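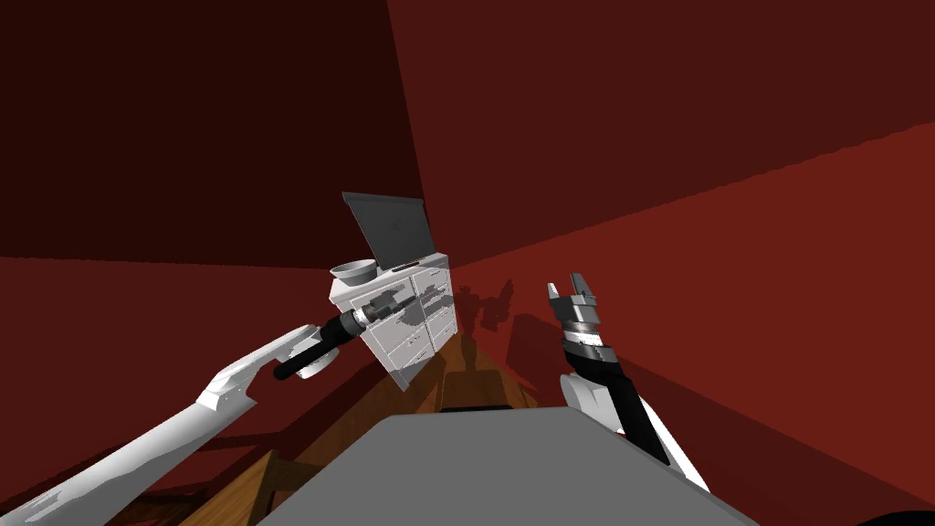 Two-arm drawer task in simulation, with the laptop and bowl on the cabinet top.

About the Golthorpe Robotics Safety Group

The Golthorpe Robotics Safety Group studies how household robots fail. Our office is in Belmont, where a staff of 17 engineers, technicians and analysts reviews faults in two-arm machines before those machines are allowed near people or furniture. We publish our findings, including those that concern our own mistakes.

Our History

The group was formed as a testing office for Rautiainen, a maker of arm joints and wrist units. Its first duty was to inspect parts that customers had sent back. Over time the work moved from single parts to complete machines, and from the workbench to simulation, where a collision can be repeated as often as the investigation requires. We became independent of Rautiainen and now accept work from any manufacturer, school or laboratory.

The February Fault

Much of our present work follows from a fault recorded in February, during trials of our Florau control software. The trial called for one arm to approach the front of a cabinet while the other held its position nearby. On a Monday morning, a technician reading the overnight logs found that the holding arm had drifted toward the working arm in 40 of 855 runs. In several of those runs the wrists made contact, and the software reported a normal finish.

All runs took place in simulation and no equipment was damaged. The group nevertheless treated the matter as a safety failure. The same software was scheduled for use on physical arms, and a machine that reports success after striking itself cannot be relied upon to stop for a person.
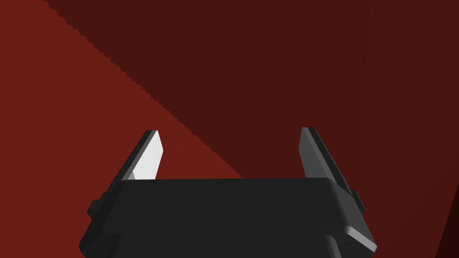 The investigation was led by Qiuyue Yan, Director of Fault Review. Her team traced the drift to the wrist camera routine. When a wrist camera faced a plain wall, the routine found no features to follow, yet continued to send position estimates as though it had. The controller accepted these estimates and corrected the arm for movement that had not taken place. The edges of shadows made the problem worse, as the routine sometimes followed a moving shadow in place of a fixed object.

A second fault lay in the contact check. It compared each arm with the furniture and the floor but did not compare the arms with each other. This check had been switched off during an earlier speed test and was never switched back on. The group's written procedures at the time did not require anyone to confirm its setting – an omission for which management accepted responsibility.
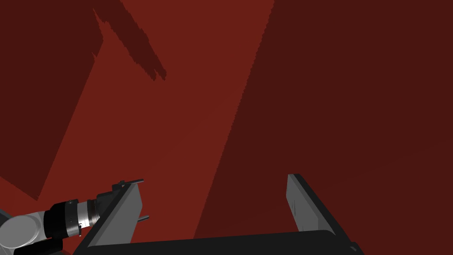
Wrist view over a plain red surface crossed by shadows, with part of another arm at lower left.

What We Changed

Florau now attaches a confidence value to every wrist camera estimate. When the value falls below the set limit, the controller ignores the camera and relies on joint readings alone. If the joint readings also disagree, both arms stop and the run is marked as failed.

The arm-to-arm contact check can no longer be switched off by a single user. Its setting is printed at the head of every log and must be signed for at the start of each shift.
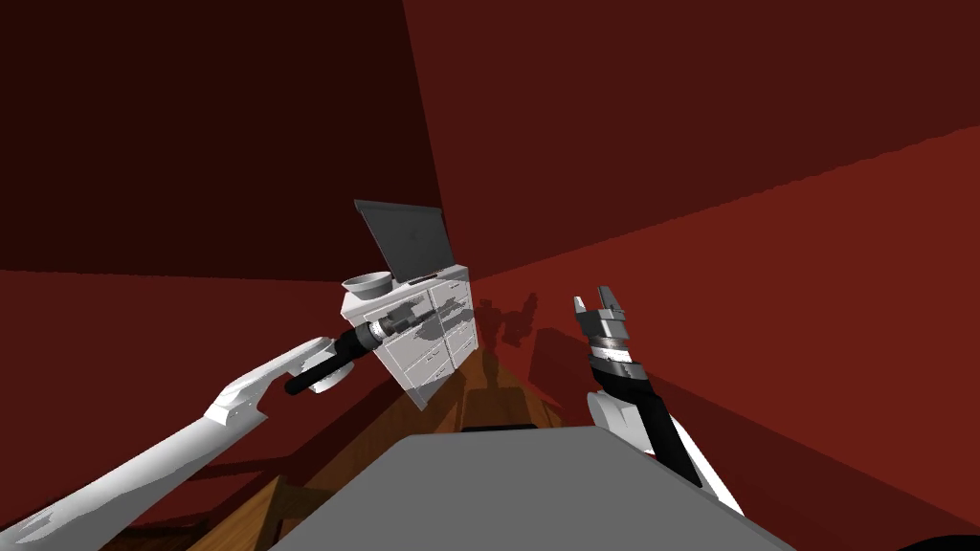 The drawer trial was then repeated for 600 runs under the revised software, with the plain walls and strong shadows kept in place. No contact between the arms was recorded. Nine runs ended in a controlled stop, and each was reviewed by hand. Two of these stops remain unexplained and the file is still open. Use of the software on physical arms will not begin until it is closed.

Working With Us

The group offers fault review, log inspection and simulated repeat trials. Clients receive a full written report and may ask for a meeting with the review team. Reports of unsafe behavior in any two-arm system may be sent to the Belmont office at any time, and the sender's name is kept private on request.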